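Five weeks with the Rinow hand

I've had the Rinow hand on loan since March, and I keep promising Kulap Ruangrit (who sorted out the loan for me from the Pearce office) that I'd write something down, so I've finally put the kettle on and sat down to it.

First off, the colour. I'd hoped for something cheerful and it's black rubber and brushed silver, but I've grown fond of it. The rubber sleeves do pick up scuffs and dust, and I've stopped fussing with a cloth every evening. 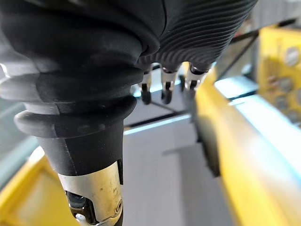
Setting it up took me 44 minutes, most of that spent hunting for the right page in the manual, and after that it behaved beautifully. I did ring the Kudville service line twice and got a patient fellow both times - he even stayed on while I went looking for my glasses!

The price is $1,035 with the basic service plan, and I'd want the longer one myself, as the Semik kit I had before needed a new cable in its first winter. My favourite thing so far is how quiet it is. I can have the radio on low and still hear the cricket. It goes back to Kulap next week and I'm already grumbling.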